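Os quadros brancos novos: valem o que custam?

10 de maio de 2021

Imprimir | Enviar por e-mail

Já lá vai quase um ano desde que a Barnix nos convenceu de que o problema das nossas salas de formação eram as paredes. Na altura escrevi neste boletim que esperava para ver. Esperei, e continuo pouco convencido.

Recordo os factos a quem entrou depois. Em outubro, os quadros antigos, os de esmalte baço com a moldura torta, saíram da sala Uvdale e da sala pequena ao fundo do corredor. Entraram os Kvaran, de acabamento brilhante, a 307 euros cada um, montagem à parte. O folheto prometia uma superfície que se apaga «com um gesto» e que não guarda fantasmas de reuniões passadas. Quanto ao gesto, concedo: apagam-se bem, se a caneta for a certa e se ninguém deixar lá um organograma durante as férias. Com as canetas baratas que continuam a aparecer nas gavetas, a conversa é outra, e o produto de limpeza Pemari vende-se em frascos de 600 ml que não são propriamente oferecidos.

A minha embirração é com o brilho. Um quadro serve para ser lido da última fila, e este acabamento devolve à sala tudo o que tem pela frente, a começar pelas luzes do teto. Quem se senta ao centro apanha com uma barra branca no meio da matéria. Muda de cadeira e a barra muda também. Na última sessão sobre o novo regulamento de despesas vi três colegas a inclinar a cabeça ao mesmo tempo para conseguirem ler a mesma linha, e a linha nem sequer era interessante.
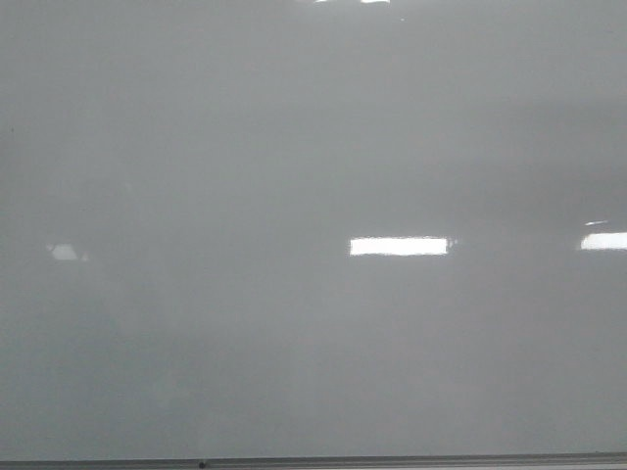 Texto: Grímur Hedegaard | Secção «Casa e Salas»

Mesmo sem nada escrito, o quadro já vem com dois retângulos de luz, um pouco à direita do centro e outro na ponta direita. O resto é um cinzento liso com umas nuvens esbatidas pelo meio. Experimentem agora pôr uma tabela de prazos por cima disto, a verde, com a caneta meio gasta.

Falei com a Colette Lecomte, que trata das compras e que defende os Kvaran com uma paciência que lhe invejo. Diz ela que o acabamento mate custava mais, que ficava manchado ao fim de poucos meses e que o problema se resolve apagando a fila de luzes mais próxima da parede. Fui experimentar. A fila mais próxima da parede está no mesmo interruptor que a fila seguinte, portanto ou se vê o quadro ou se veem os apontamentos. A Colette prometeu perguntar ao eletricista se dá para separar os circuitos. Também lhe pedi que perguntasse quanto custa, e se essa conta entra na poupança que nos apresentaram em outubro.

Há quem sugira usar o quadro como ecrã para o projetor. Por favor, não. O ponto quente da lâmpada fica cravado no meio do diapositivo e a primeira fila sai de lá a piscar os olhos. Para projetar existe a tela de enrolar, que está atrás do armário e ainda funciona se for puxada devagar.

Enquanto não se decide nada, ficam as instruções que consegui arrancar a quem sabe:

Usar só as canetas da caixa azul, na prateleira junto à porta.
Apagar no fim da sessão, com o apagador seco. O líquido é para uma vez por semana, com pano macio.
Nada de fita-cola, ímanes baratos ou esfregões de cozinha. O brilho risca-se, e um quadro brilhante com riscos consegue ser pior do que um quadro brilhante.
Escrever grande, e de preferência do lado esquerdo.

Está ainda em cima da mesa a compra de mais dois quadros iguais para o segundo piso. O fornecedor dá-nos 90 dias para responder ao orçamento. Sugiro que, antes de alguém assinar, se peça uma amostra mate emprestada e se pendure na Uvdale com as luzes todas acesas, à hora de uma sessão normal e com gente sentada até ao fundo. Se o mate for mesmo tão mau como dizem, retiro o que escrevi e passo a sentar-me à frente.

Opiniões sobre o assunto, incluindo as de quem gosta dos quadros, podem ser deixadas na caixa do boletim, à entrada da copa.

Contacto: redação do boletim interno | © 2021 Todos os direitos reservados | Voltar ao topo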